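# Plenik pronunciation word list

Word list and recordings notes for the Plenik dialect survey. Maintained by Helmi Suominen and Marama Partington. The list is used by the people who make the recordings and by anyone who wants to search the transcripts afterwards.

## What is inside

- `words.csv` – 2,033 entries, one word per line
- `speakers.csv` – one line per speaker, without names
- `notes/` – free text from the interviewers
- `old/` – the first list by Toivo Leinonen, kept for comparison

Of the 2,033 entries, 1,881 have at least one checked transcript. The others are marked `open` in the column `status`. Please do not delete the open ones. Some of them are words for fishing gear and kitchen work that only the oldest speakers know, and we still hope to find somebody who can say them.

## Columns

| Column | Meaning |
|---|---|
| `id` | number of the entry, never used again after removal |
| `headword` | spelling as in the Lappalainen dictionary |
| `variant` | local spelling, if there is one |
| `topic` | one of 19 topics, see `notes/topics.txt` |
| `status` | `checked`, `open` or `doubt` |
| `comment` | anything else |

The file is UTF-8 with a semicolon between the columns. If you open it in a spreadsheet program, choose the semicolon by hand, otherwise the comments are split in a wrong place.

## How the words were collected

The interviews were made at the homes of the speakers, mostly at the kitchen table. The interviewer read a short question and the speaker answered with the word, two times if possible. We did not show the written word, so that the spelling would not change the pronunciation.

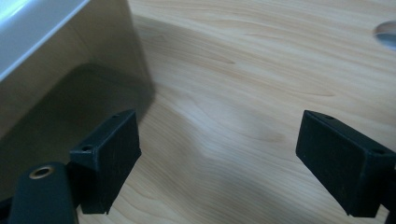 When a speaker gave a different word than we expected, it was written down as a variant and the question was asked once more in another way. In Vora this happened often with colours and with names of berries. Eero Riihimäki has written a longer note on the berries, which you find in `notes/berries.txt`.

## Known problems

- 179 entries have the status `doubt`. In most cases two listeners did not agree about the length of the vowel.
- The topic "neighbours and relatives" overlaps with "household". A word can be in one topic only, so please search both.
- Entries from the Cirport interviews have no variant column filled in. Lionel Besnard is working on it.
- Stress is marked only when it is not on the first syllable.

## Changes and corrections

Send a correction as a pull request with one topic per request. Write in the message which entries you changed and from where you know it – a speaker, a book or your own ear are all fine, but we need to know which one. Marama looks through the requests on Friday. The next version is planned for August.

## Licence

CC BY 4.0 for the list and the notes. The sound files are not in this repository and have their own conditions, please write to Helmi before you ask a speaker for anything.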